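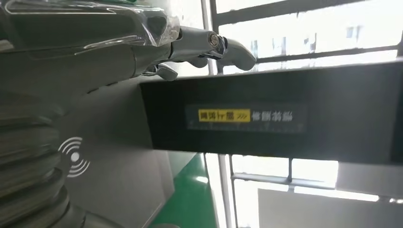
What does the clock speed of a processor measure? It measures how many cycles the processor completes in one second. It does not, taken alone, measure how much work is done in each cycle.

Chapter 4. Processors and Memory in Portable Computers

This chapter covers the parts of a laptop that set its speed under load: the cores, the cache, the main memory and the cooling system. Terms printed in bold are defined in the glossary compiled by Catriona Chisholm.

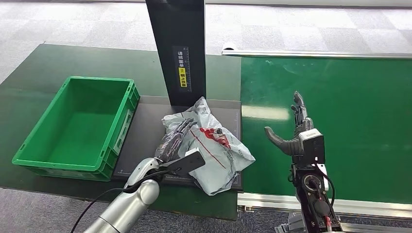
4.1 Cores and Threads

A core is a unit that can run a stream of instructions without help from another core. A program written as a single thread uses one core at a time, and adding cores does little for it. The Sorance test program used in the exercises can be set to run as one thread or as several.
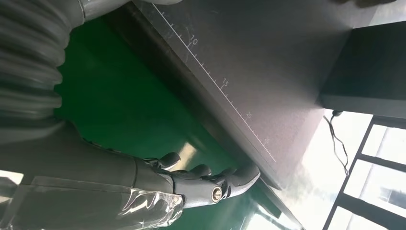
4.2 Cache and Main Memory

Data held in cache reaches the core in a few cycles. In the model system used in this book, the Nutby, a read from cache takes 4 cycles and a read from main memory takes 300. If 10 reads in a row miss the cache, the core waits 3,000 cycles.
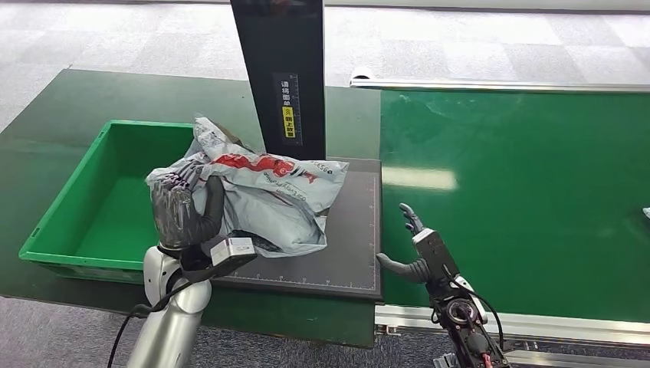 The delay can be partly hidden by fetching data before it is needed. Prefetching works well when a program reads memory in order and poorly when it follows pointers. Pringle's method for estimating the miss rate is given in Section 4.5, together with a worked table for the Nutby. Readers who have not met binary prefixes should review Chapter 3 first.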